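Recording demonstrations that are worth keeping
Berneten how-to pages -- updated 2018-05-31

So you have two arms, a table, and a learning system that knows nothing. Your job is to show it the same chore over and over until it gets the idea. Small children need fewer repeats and will thank you less often, but otherwise the arrangement is similar.

These notes cover the flower task from our Rasimdale set, which ended up at 361 kept episodes. They work just as well for most pick-and-place chores.

Before you start

Write the task down in one sentence. Ours was "put the tulips in the vase." If your sentence has an "and then" in it, you have two tasks and should record them separately.

Decide what counts as done. For us, the stems are inside the vase, the gripper is open and the arm has backed away. A vase lying on its side with flowers technically still in it is not done, however late in the afternoon it is.

Choose your clutter now. A bare table teaches the system to love bare tables, and your kitchen at home will never be one. Put a few unrelated things out and leave them alone during the episode.
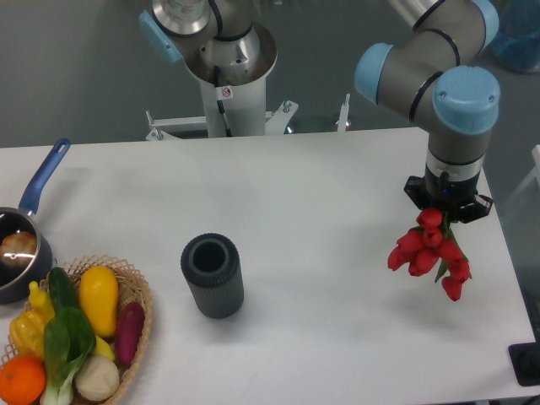

Photo: Haslinger workshop, from the Rasimdale recordings

Our clutter was a saucepan with a bun in it and a basket of artificial vegetables. The vase goes in the centre, with clear space on the side the flowers come in from. Red tulips on a white table are about as easy to spot as anything gets, so start there and save the beige objects for when you're feeling confident.

Recording an episode

1. Park both arms in their start poses. Check the one you aren't using as well. It has opinions.

2. Start the recorder, wait a moment, then move. Clips that begin mid-swing are a nuisance to trim.

3. Take the bouquet by the stems. Grabbing the blooms works too, once.

4. Lift, carry it over and line up above the vase before you lower. Go at a steady pace. If you dither over the opening, the system will faithfully learn to dither.

5. Open the gripper, back straight up and stop the recorder.

6. Label the episode right away: good, fixable or bin. You will not remember later, whatever you tell yourself.

Keep each episode under 60 seconds. Ours are capped at 2000 time steps, and anything that hits the cap goes in the bin unwatched.

Mixing things up

After every 10 episodes, change something. Shift the vase a little, turn the basket, or start the bouquet at a new angle. Change one thing at a time and write it in the log, or you'll spend July wondering why the newer model is frightened of eggplant.

Keep a few clumsy recoveries as well. If a stem catches on the rim and you lift, correct and try again, that's useful. Dropping the lot on the floor is mostly useful to the person with the broom.

Uploading

Wasteck wants one folder per task, with the log file beside the episodes. Run the checker before you send anything. It's fussy about spaces in file names, and it will not tell you which file it's upset about.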